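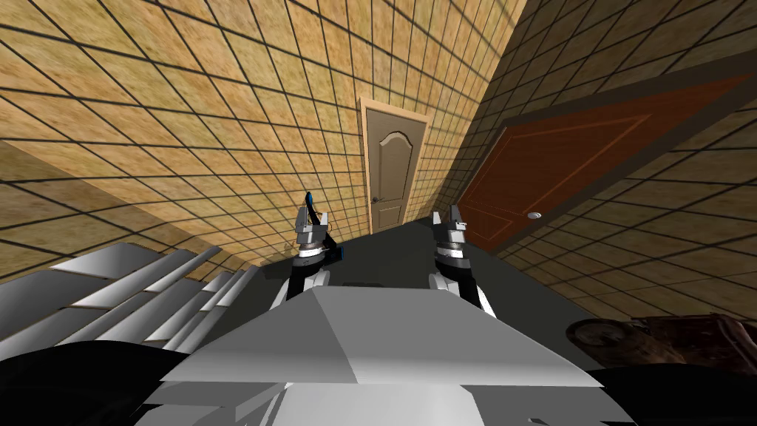
What do you get for the money with the Tidavska door pack? Two arms' worth of simulated practice, a set of rooms to run it in, and a license for one lab.

Quick one this issue, I've had the trial for a bit and people keep asking. Tidavska is the add-on from Liyanage, the same outfit that did the shelf pack in August. It runs on top of your existing simulator. You load a two-arm robot, pick a room, pick a task, go. Install was painless. Docs less so (the section on joint limits is still just a heading).

Rooms first. Tiled walls, sandy tan going to olive-brown, and doors that aren't copies of each other. A beige panel door with a lever handle, a big reddish-brown one with a round knob. Lever and knob in the same room is what I wanted, our old setup only ever had levers and the policy got lazy. Textures are fine. Lighting is flat, very flat, so if you plan to move to a real camera you'll want to add your own variation on top.

Grippers are plain two-finger ones. You can swap in your own but teh converter is fussy about mesh names. Took me most of an afternoon.

Price: 400 for the base license, 300 if your lab already has the shelf pack. Extra rooms come in sets of 40. Support is by email, Ans Hermans at Liyanage answered both of mine same day and fixed one broken collision file while she was at it.

What I didn't like. Start poses are all over the place, and the robot view can come up tilted hard to one side. There's a setting to level it, buried under "episode defaults". Also no way to filter the task list by handle type, so you scroll. And scroll. Build 1316 is meant to sort that, no idea when it's out.

Compared with the Cludholm kit: Cludholm has better contact physics, no argument. But its rooms are bare and you pay per seat. For a small group doing door work I'd take Tidavska, for anything with tight insertion I'd stay put.

Trial requests through the Wullurari mailing list untill 2nd February, put "door pack" in the subject line. One per lab please.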